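In Defense of the Boring Form

I have been helping people fill out paperwork for a good part of my working life, first behind the counter of a small lending office and later at my own kitchen table, where neighbors turn up with a folder under one arm and a worried look. Over the years I have come around to an opinion that gets me teased at family dinners. I think a good form is a kindness. I think a bad one does real harm, and I think we ought to care a great deal more about the difference than we do.

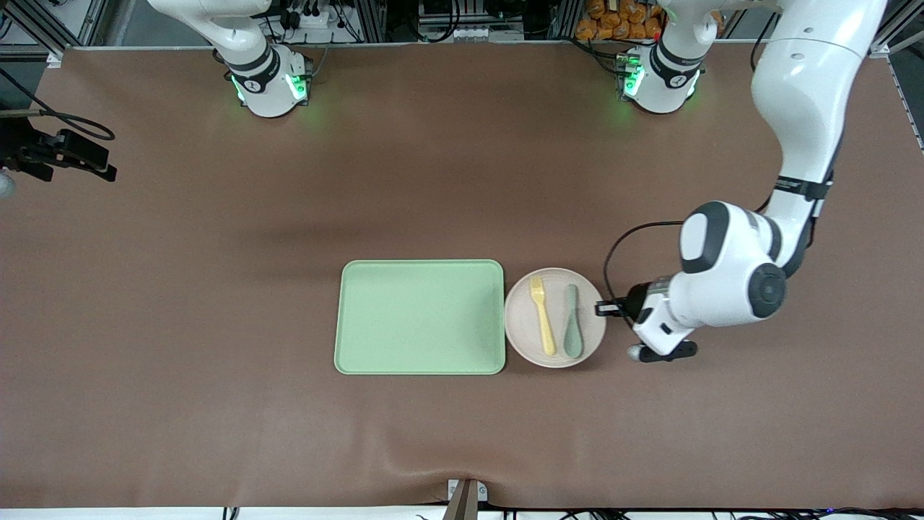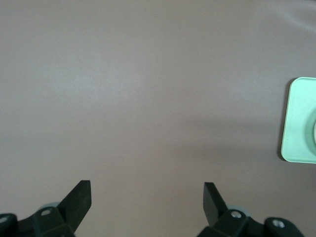

Tabletop, two views. The tray, plate, fork and knife are in the first.

Let me start with the form I know best, the rental application. If you have rented a place in the past few years you have met it, maybe a dozen times over, and each time it was a little different. One landlord wants your last two addresses and the next wants every address since you left school. One asks for your income by the month, another by the year, and a third just says "Income" with a blank line after it and lets you guess. Is that before taxes or after? Does the money your mother sends for the baby count? What about the weekend job that pays well in summer and hardly at all in winter? The form doesn't say, and you are standing in a hallway with a borrowed pen, and there are other people waiting behind you who would like the apartment too.

A friend of mine, Wilmer Taipe, went through this when he moved to be nearer his daughter. Wilmer drives a delivery truck and is as careful with money as anyone I have ever met. He filled out eight applications that September, and he kept copies of them all (he keeps copies of everything, bless him), and one evening we spread them out and read them side by side over a pot of coffee. I had expected them to be much alike. They weren't, not even close. The shortest was a single page and asked for his name, his work, his present landlord and his signature. The longest asked him 34 separate things, and I'm sorry to say that a good many of them had nothing in the world to do with whether he would pay the rent and look after the place.

It asked for the make and color of his car in two different spots. It asked whether he had "ever had financial difficulty," with a box for yes and a box for no. Now, I ask you, who past the age of twenty can check the no box on that with a clean conscience? Wilmer sat over that one a long while. He'd had a hard winter once, years back, when the truck broke down and he was late on a few bills. He paid every one of them. Does that count as financial difficulty? He checked yes, being Wilmer, and he didn't get a call back from that building. I can't tell you the one thing led to the other. I can tell you he has wondered about it since, and that a better question would have spared him the wondering.

What would a better question look like? Something like, "In the past two years, have you been more than a month late on rent?" You can answer that. You can look it up if you have to. The person reading your answer knows just what you mean by it, and so does the next person, and everyone who applies has been measured with the same ruler. That is really the whole of my case, when you boil it down, and I could stop right there, but I have been saving this up for a while and I have more coffee.

The trouble with vague questions is that honest people come out of them worse than anyone else. A careful soul reads "any" and "ever" and thinks back over an entire life. A careless one reads the same words, shrugs, and checks whatever looks best. So the form that was meant to tell the reliable tenants from the risky ones ends up leaning a little the wrong way. I saw the very same thing at the lending office. Our old loan application had a line that said "List all debts," and some people would list the twenty dollars they owed a brother-in-law, and other people would leave off a car. When we changed it to ask for loans, credit cards and anything else with a monthly payment, the answers got better almost overnight, and so did the mood at the counter. People stopped apologizing to us. I hadn't even noticed how much apologizing went on until it quit.

Then there is the matter of the signature at the bottom, and the small gray paragraph that lives just over it. I wish everyone would read that paragraph, and I wish even more that it were written so that everyone could. In it, as a rule, you are giving permission for somebody to look into you. They may call your employer. They may pull your credit report. They may keep what they find. All of that can be perfectly reasonable, and I have no quarrel with a landlord who wants to know who is moving in upstairs from the retired couple. But permission you didn't understand isn't worth much as permission. The little paragraph could say, in the same size type as everything else, who will be called, what they will be asked, and how long the papers will be kept. Three plain sentences would do it. I've written them for a few small landlords, at no charge, and none of them has lost a tenant over it.

I know the answer I'll get from some readers, as I've had it at the table from my own nephew. He works with computers and he tells me that paper forms are on their way out and I should let them go in peace. Everything is going to be filled in online, he says, and the machine will catch the mistakes. Well, maybe so. My niece's building uses one of those online services, Dilloria, and I sat with her while she went through it. It was certainly prettier than a photocopy. It had a green bar that filled up as she went along, and I'll admit I enjoyed the green bar. But it still asked for "Income" with nothing after it. And when she tried to explain in the box that hers changed with the season, it told her that letters were not allowed -- numbers only, please. So she made up an average, which she felt uneasy about, and went on to the next screen. A paper form at least has margins. I have seen a great deal of truth told in the margins of paper forms.

I don't mean to be hard on the people who make these things. I have made a few myself and it's slow, humbling work. You write what you are sure is the clearest question in the English language, and the first person you hand it to reads it some other way altogether, and she isn't wrong. The only cure I ever found was to sit down next to somebody while they filled it out, and keep my mouth shut. That last bit was the hardest, as anyone who knows me will tell you. Wherever the pen stopped moving, there was something to fix. It takes an afternoon. I can't think why a company that sends out 3,000 of the same form in a year wouldn't spend one afternoon watching a few people fill it out, but I have asked around, and very few of them do.

If you happen to be someone who hands out forms, and a surprising number of us are (clubs, churches, schools, anybody with a spare room to let), I'd ask you to try one thing this month. Take your form out of the drawer and fill it in yourself, all of it, with a pen. Don't skip to the end. When you get to a question you would rather not answer, ask yourself what you'd do with the answer if a stranger gave it to you. If you can't think of anything, cross it out. I did this with the sign-up sheet for our block's tool library, which I had written and was rather proud of, and I crossed out nearly half. We had been asking people for their date of birth in order to lend them a rake.

And if you are on the other side of the counter, with the borrowed pen, then please ask. Ask what they mean by income. Ask whether they want the old address or the new one. Ask for a copy before you hand it over, and put it in a folder the way Wilmer does. You aren't being a nuisance, whatever the face across the desk may suggest, and there's a fair chance that the person behind you in line was wondering the same thing.

Wilmer got a place in the end, by the way. It was the one with the single page. The landlady read it through while he stood there, called the number he had written down for his last landlord, talked for a few minutes in the kitchen, and came back with the keys. He tells me the rent is fair and the radiator knocks, and that his granddaughter has already drawn on the inside of a closet door, which he means to paint over before he ever fills out another application.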